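Section 7: Running the visitor table

Use this section when the hand-held gripper is going out for an open day, a school visit or a demonstration at the Drandudwood workshop. For bench work, see Section 2.

7.1 Before the doors open

1. Sign out the gripper from the Camgate cabinet. The demonstration unit carries asset number 1813. Do not take the unit with the blue tag, as it is kept for calibration.
2. Wipe the linkage arms with a dry cloth. Do not use spray cleaner near the pivots.
3. Open and close the fingers slowly through their full travel. If they bind, stop and tag the unit for Dhillon.
4. Set the table at least 300 mm back from the rope so that small children can't reach the linkage from the front.
5. Lay out the household items from the Hoser tub. Leave the glass jar in the tub until an operator is standing at the table.

Note: The Hoser tub was repacked on Wed 26 January. If your printed item list is older than that, get a new one from the front desk.

CAUTION: Keep fingers, sleeves and lanyards clear of the linkage while the jaws are moving. The arms close toward each other faster than visitors expect.

7.2 Giving the demonstration

1. Tell the group what the tool is for and hold it up so people at the back can see the jaws.
2. Pick up a soft item first. The sponge is best.
3. Move on to something slim. Bring the jaws in from both sides and squeeze until the item is held, then stop squeezing.
4. Let visitors try, one at a time. An operator keeps one hand on the tool body the whole time.
5. Return each item to the table before handing the tool to the next person.

Groups of more than seven should be split. A full turn for a split group takes nearly 2 hours with questions, so warn the teacher or group leader when they book.

7.3 Checking the grip

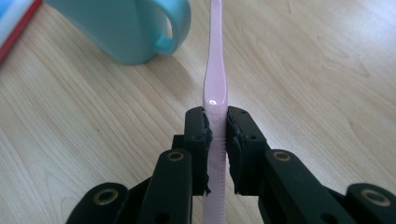

Slim items show up a poor grip sooner than bulky ones, and visitors will notice if one twists in the jaws. Choose a spot on the item where both finger pads can press against it, and look at it from directly above before lifting. On the pink toothbrush, the pads go just below the rounded swelling, with the ridged part of the handle showing under the jaws. Pads that have gone ragged along the edge, like these two, should be written up in the log – the replacement order goes in each February.

Note: Do not trim frayed pads with scissors during a session. Loose bits get into the pivots.

7.4 Packing up

1. Close the jaws and fit the strap.
2. Check the items against the list and return them to the Hoser tub.
3. Sign the gripper back in at the Camgate cabinet and write down any faults, including ones you have already reported by phone.
4. Leave the rope and posts up if another group is booked the same day.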